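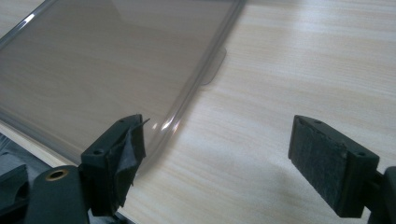
Slide 1: clear case, pale table.

Home | Talks | Notes | Contact

Rendard packaging evening, 1/15/21

Start with the case. Pause. Let them find it.

I bought 200 of these from Zaradlow, on the grounds that a see-through case saves opening it. True enough, provided you can find the case. On a light table it more or less becomes the table, grain and all – your best clue is the shine on the rim.

Point at the little tab on the side. Ask who would spot it from the back row. Wait for the one liar.

Then the labels. I resisted them until February, as labelling a transparent box felt like defeat. Order 2076 went out in the wrong case, and so did its replacement.

Next slide: the Stakov labels, which are orange and hideous. Leave time for questions about price.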